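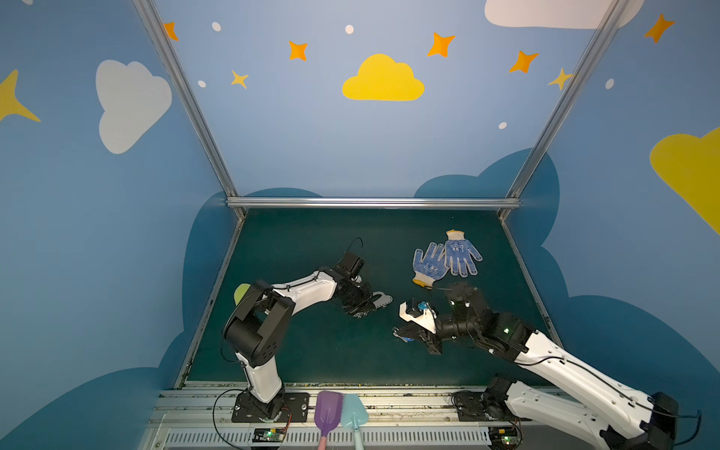
Uriel Gaete
3/19/19

1/ Production notes for Costado, issue seven. Several people asked how the black plates were built on the illustrated section and why the cover stock changed. Both answers are in this thread, plus the binding. Prices at the end.

2/ Basic spec. Trim 8 x 10 in. Interior printed offset in two colors, black plus one spot. Cover printed in four-color process with a matte aqueous coating. Run of 2,000 copies. Printed at Esalgate, bound by Juhász.

3/ The spot color is a dull red. We proofed it on both interior stocks, coated and uncoated. It goes brown on the uncoated sheet. The ink book predicts this, but the drop was larger than the book shows, so we moved two chips brighter and proofed again.

4/ Illustrations came in from the artists in every format going. Scanned ink on Bristol, layered files, one set of graphite drawings on gray paper. Ink work was scanned at 1200 ppi and converted to bitmap. Do not leave line art in grayscale. The RIP will screen the edges and fine hatching turns to fuzz.

5/ Graphite went the other way. Grayscale at 400 ppi, paper tone pulled out with a levels adjustment, highlight set to 3% so the lightest marks still hold a dot. The 3% is for this press. Ask your printer for their minimum dot before copying it.

6/ Duotones. Only the fiction section uses them. Red curve capped at 60%, black curve left steep in the shadows. Total ink in the darkest areas came to 155%, which the uncoated sheet can take without setting off on the facing page.
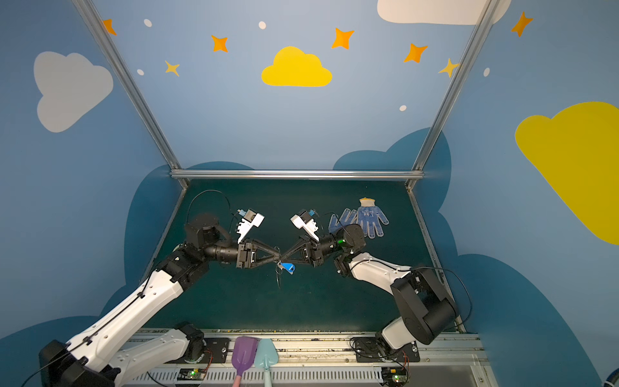
7/ Cover stock. Issue six used a 100 lb coated cover that cracked along the spine fold. We got more than 25 emails with photos of it. The grain ran across the spine. That was my error on the order form and it should have been caught at the dummy stage.

8/ Issue seven uses a Fomwood uncoated cover, grain parallel to the spine, scored before folding. Folded by hand 30 times at the same score before any fiber showed. The coated stock broke at four.

9/ The tradeoff is the cover painting. Dark blues lose depth on uncoated board. We opened the midtones, took 10 points out of the cyan below the horizon line and accepted a flatter sky. The artist saw a press proof and signed off on it.

10/ Binding. Juhász quoted perfect binding with EVA or PUR glue. PUR costs more and has to cure for a day before trimming. It opens flatter and the pages stay in. We paid for PUR.

11/ Inner margin went from 0.5 in to 0.75 in. This is a reflow of the whole book – every column got narrower and the long interview picked up two pages. If you are going to change the gutter, do it before the copyedit.

12/ Crossovers. There are four spreads where art runs across the gutter. In a glued book some of the image disappears there. We split each one and pulled the halves apart by 1/8 in per side. On screen it looks broken. In the bound copy the lines meet, except on the map spread, where they miss by the width of a hair.

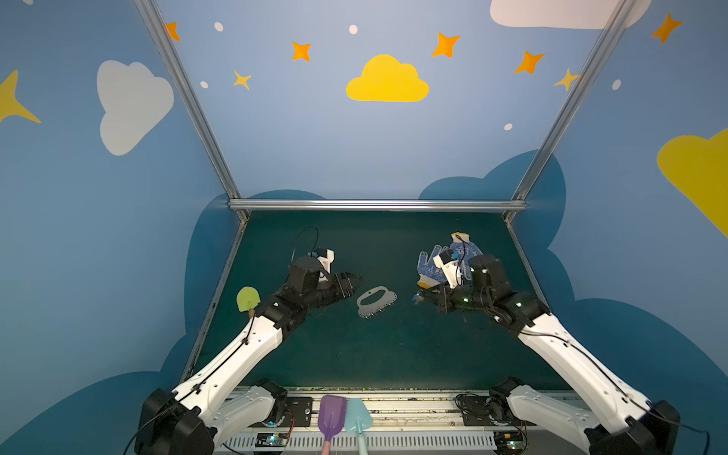

Uriel Gaete

13/ Preflight caught three things: one RGB image in the letters pages, an overprinting white headline (it would have vanished), and a second spot swatch with nearly the same name as the first. That last one would have output a third plate.

14/ Type. Body is 9.25 on 12.5, up from 9 on 12. Captions are 7.5 and print in black only. Small type in the spot color was tested and dropped. Thin strokes in red on cream are tiring to read past a line or two.

15/ Costs. Changing the cover stock, moving to PUR and paying for the extra proof round came to $2,830 over the issue six budget. Split across the run, that is a bit over $1.41 a copy. The cover price did not change. The ad pages on the inside back cover absorbed part of it.

16/ Schedule. Sheets are off press. Trimming and boxing follow. Subscriber copies mail in the first half of April and store copies leave after that. Overseas orders go by surface unless you paid for air.

17/ A few replies asked for the duotone curves. I will post them as a preset file once I have stripped our job names out of it. They are tuned for this red and this paper, so run a test sheet first.

18/ Correction to post 8: the hand-fold test was done on a scored blank, not on a printed cover. Ink coverage may change the number. I will repeat it when the bound copies arrive.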